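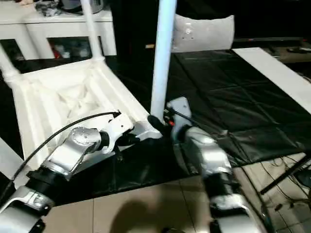 Nikola told me on the phone this morning that if I wait for the rain to stop before I walk the Gethin path again, I will be waiting until November, and I should just put my boots on and go. I laughed, but I did go, straight after lunch, with two cheese rolls and the old green flask.

Sunday, July 6, 2025, then, and my first proper walk since my knee went bad in the spring. I took the bus as far as Nastitz and started up behind the church, where the path is so steep at first that you feel silly for having come at all. The rain was that fine sort you hardly notice until it is running down your neck. I had the whole hill to myself apart from the sheep, and I must say I talked to them quite a bit on the way up!

The sign at the gate says it's 700 feet of climbing to the ridge, and I stopped 4 times, once to retie a lace and the other times just to breathe and look back at the valley. The foxgloves are nearly over. There were tiny wild strawberries along the wall, though, and I ate every one I could reach (sour, most of them, but I was so pleased to find them). Dad used to carry them home in his hat for us, and Mom always scolded him about the stains.

At the top the cloud lifted for a few minutes and I could see all the way to Flostach – the mill roof, the bend in the river, even the line of poplars where we used to swim. I sat on the flat rock and had my tea and thought about nothing much. My little step counter said 1,466 when I looked, which can't be right, so I suppose I forgot to switch it on until halfway.

Coming down was harder on the knee than going up, and I went sideways like a crab on the worst of it. Soup for supper, then a long bath. I called Nikola back to say I'd done it, and we are going together next time, the long way by the river if it's dry enough. I must remember to buy plasters and new laces before then.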